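24 Jan 2019
Notes for the Bresard talk, 23 minutes plus questions

Slide 1. Title only. Say hello, say the talk covers how people misjudge chance, and that no math past fractions is needed. Handouts are by the door.

Slide 2. Coin strings. Two rows of heads and tails, 50 flips each. One row came from a real coin, the other from a person at a desk making it up. Ask for a show of hands on which is which. Give them a full ten seconds.

The real row has a run of six tails in it. The made-up row never goes past three. Most people writing down fake flips switch sides too often. They feel a long run would look suspicious, so they break it up. With 50 flips, a run of five or more of the same side is more likely than not. Say that twice, slowly. People don't believe it the first time.

Slide 3. The gambler's mistake. After a run of tails, many people think heads is due. The coin has no record of what it did before. The chance on the next flip is one half, same as always.

Someone usually objects here that it all has to even out. Answer: the share of heads tends to get closer to half as you flip more, but the gap in the raw count can keep growing. Being 4 heads ahead after 50 flips is 54 percent heads. Being 8 ahead after 200 is 52 percent. The gap doubled and the percentage still moved toward half.

(Check that math at home again before the August version. 27 and 23, then 104 and 96. Fine.)

Slide 4. Dice. One die, six sides, each with a one in six chance. Ask how many rolls you need for a better than even chance of seeing at least one six. The common guess is three, from adding one sixth three times. The answer is four. 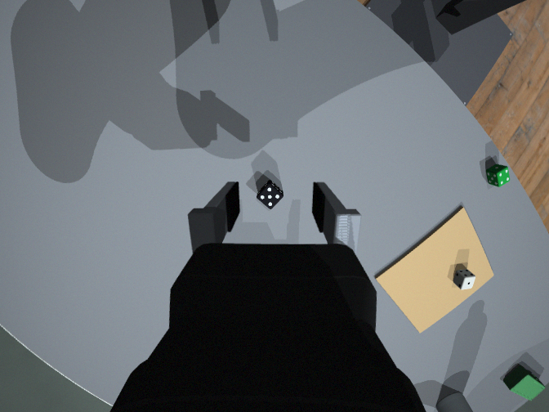 Show the work on the board. The chance of no six on one roll is five sixths. Multiply that by itself four times and you get a little over 48 percent. So the chance of at least one six is just under 52 percent. With three rolls it's only 42 percent.

Adding fails because it counts some outcomes more than once. If you could just add, six rolls would guarantee a six, and anyone who has played a board game knows better.

Slide 5. The Vestia lunch drawing. Tell it short. The office had a weekly drawing for a free lunch, 48 names in a bowl, winner's name goes back in. The same person won twice in a month and there was a complaint that it was rigged. For one particular person chosen ahead of time, two wins in four weeks is rare. For anybody at all to win twice, it's close to one in eight. Over a year of drawings it would be strange if it never happened.

Skip this slide if behind. Should be at the 14 minute mark here.

Slide 6. Birthdays. With 23 people in a room, the chance that two share a birthday is slightly better than half. Don't run the live test unless the room is small. At Aryee it took nine minutes and we lost the ending.

Point to make: 23 people form 253 pairs. People think about their own birthday and forget all the pairs that leave them out.

Slide 7. What to do with this. Before calling something a pattern, ask how many chances it had to show up. Ask whether you picked the question before or after seeing the result. Leave both questions on the screen during Q&A.

Likely questions:

- Lottery numbers. Every combination has the same chance. Picking unpopular ones only helps if you'd otherwise split the prize.
- Hot streaks in sports. Researchers still disagree. Say so and move on.
- Loaded dice. Yes, they exist. It takes a lot of rolls to detect a small bias, and 200 is usually not enough.

Bring: own adapter, two markers, the Flultley clicker with new batteries. Return the key to the front desk before 5.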